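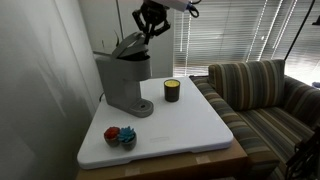 Ticket 1451
Subject: Arm stops above coffee maker, lid not closed
Site: Isthorpe, open day setup
Opened by: Shireen Sithole
Assigned to: Aicha Erraji
Priority: High (visitors in October)

Shireen Sithole, 9:40 am
Running the lid-close demo for the open day. The arm moves to the coffee maker, stops with the claw open just above the raised lid, and stays there. No error on the pendant. After a while the program times out and the arm goes home. Same result on 3 runs. The candle and the two succulents are on the board as in the demo plan.

Aicha Erraji, 10:05 am
Please send the log from the last run. Which program version is loaded? Did anyone move the board after teaching the points?

Shireen Sithole, 10:20 am
Log attached. Version is Cele 2. The board was lifted off its box last night to vacuum and put back by eye.

Aicha Erraji, 10:50 am
The log shows the program waiting for a contact signal from the Futeck sensor before it pushes the lid. The signal never comes. Either the approach point is too high now or the sensor is not reading. Open the sensor page and press on the gripper by hand. Tell me if the value changes.

Shireen Sithole, 11:15 am
Value changes when I press. Goes back to zero when I let go.

Aicha Erraji, 11:20 am
Sensor is OK then. Reteach the approach point and the push point at slow speed. Also raise the contact timeout to 1000 ms. Mark the board corners on the box with tape before you start.

Shireen Sithole, 1:30 pm
Both points retaught, timeout changed, corners marked. First run closed the lid. Second run closed it too. Will do a full rehearsal with the Bosness group at 3 before closing this.

Shireen Sithole, 3:45 pm
Rehearsal done, no stops. Saved a backup of the program. OK to close.

Status: Closed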